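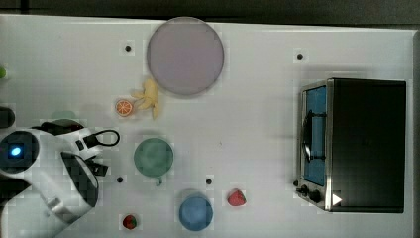
Green and blue cups, a plate and a toy banana on the white table.

About Brevidlow Community Language School

Brevidlow teaches everyday English to adults who have moved to the Woltberg area for work or family. We run day and evening classes for beginners and for people who can already hold a conversation but want to read and write with less effort. Most of our students have jobs, children or both, so our classes are short and we keep homework light.

The school began as a Saturday conversation group in the back of the Choi Bakery. When the group outgrew the bakery, we rented two rooms on the second floor of the Teltasura Building, and we are still there. The larger room is used for classes. The smaller one is a library with 500 books, most of them donated, and students may borrow from it for as long as they are enrolled.

How we teach

Our beginner course is built on the talk people need first: shopping, renting, seeing a doctor, calling a child's school. Grammar comes in when a student runs into a need for it. We do a good deal of speaking in pairs and very little reading aloud to the whole class. Teachers speak English from the first day, though they will stop and translate if someone is lost. 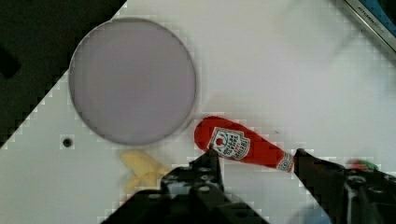

Page 2

The intermediate course has more writing in it. Students work on letters, job applications and the forms that come with living here – lease renewals, insurance claims, school enrollment. They are welcome to bring in their own paperwork and go over it with a teacher after class.

Classes and fees

Each course runs for 24 weeks, starting in September, with a break in the winter. The fee is $99 and covers the workbook. If the fee is a problem, talk to the office before you enroll. We can spread it over the length of the course, and in some cases we can lower it.

There is no entrance exam. New students have a short talk with a teacher, who will suggest a level.

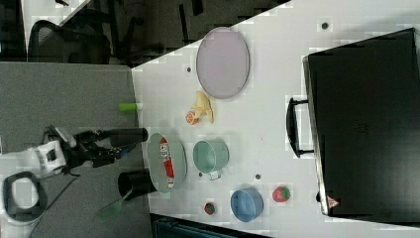 If the level turns out to be wrong, you can move up or down during the first month without paying again. After that we ask that you finish the course you are in, as the pairs are settled by then and a late change is hard on the other students.

Visiting us

The office is open on weekday afternoons and during evening classes. Our next open evening is Fri 19 March, and you do not need to sign up for it. Use the side entrance of the Teltasura Building – the front door is locked after business hours. There is an elevator to the left of the stairs.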